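Handling Soft Fruit by Teleoperation: Progress at the Donis Site
Manipulation Group Notes

The group has moved its demonstration work from rigid boxes to produce. The change was proposed by Catrin Parri after the October review, on the grounds that boxed goods no longer separated good operators from average ones. A box tolerates a poor approach angle and a late stop. A bunch of grapes does not, and the recorded trajectories show it.

All demonstrations are given by remote control. The operator wears a pair of tracked gloves and drives both arms directly, with the view from the head and the wrists shown on a single screen. Joint positions, commanded positions and motor currents are logged with the video. The learned policy receives the same camera views and the joint positions, and nothing else.

Wrist video is the weak point during transport. When the arm slews quickly the background smears and only the hand itself stays readable.

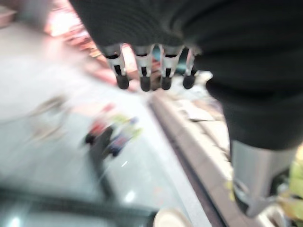 Photo: Rafsan Munasinghe / Manipulation Group

Segments of this kind carry little information about where the target is. Elis Samuel tested two treatments: dropping the blurred segments before training, and keeping them but weighting the head view more heavily. Dropping them shortened the training set and produced a policy that hesitated at the start of each approach. Weighting gave smoother motion and has been adopted as the default. Operators have also been asked to slow down before the hand comes within reach of any surface. The request is easy to make and hard to follow at the end of a long shift.

Grasping is a different problem. With the fingers on the fruit, the wrist camera sees little beyond the bunch, and the operator has to judge pressure from the shape of the contact and from the motor current trace.
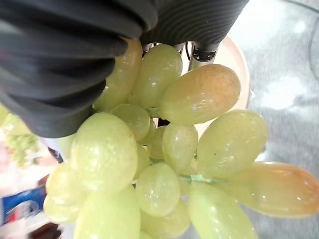
Issue 73, page 2

The instruction to operators is to close in two stages. The first stage brings the fingers to contact at low speed. The second adds force until the current trace levels off, after which the operator waits one second before lifting. The pause was Obadia Massawe's addition. It gives the policy a clear boundary between grasp and lift, and it makes the logs much easier to label afterward.

Lifting by the top of the bunch alone was permitted in the first set of demonstrations. The current guide asks for the second hand to come in from below wherever the bunch is large.

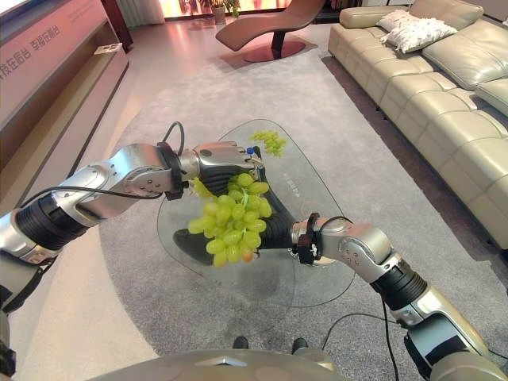 Two-handed recordings are slower to collect. The operator has to coordinate both arms through one screen with no sense of touch, and depth errors between the hands are common. A new operator needs 20 accepted demonstrations before recordings are added to the shared set. An attempt is rejected if either hand makes contact with the table, if a hand leaves the head view during the lift, or if the operator corrects the grasp after the pause. Rejected attempts are kept in a separate folder for work on failure detection, which Fermín Navarrete will take up next.

The placing step uses a plate in the right gripper. Bringing the plate to the fruit shortens the path of the loaded hand. It also requires the two arms to hold a relative position while both are moving, and the early policies were poor at this. They tended to level the plate first and then chase the bunch with it. The revised demonstrations begin with the plate already tilted and reduce the tilt as the load comes on.

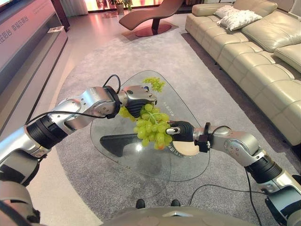
Left gripper on the bunch, right gripper holding the plate beneath it.

A glass tabletop remains in the task set. Reflections from the ceiling lights confuse the depth estimate, and the rug is visible through the surface, so height above the table is best taken from the arm joints. Operators who trained on opaque tables should expect to relearn this.

The updated operator guide and the labeling sheet are in the Durnell folder. Comments on the two-stage close should go to Catrin Parri. Requests for time on the arms go through Rafsan Munasinghe, with early morning sessions easiest to obtain.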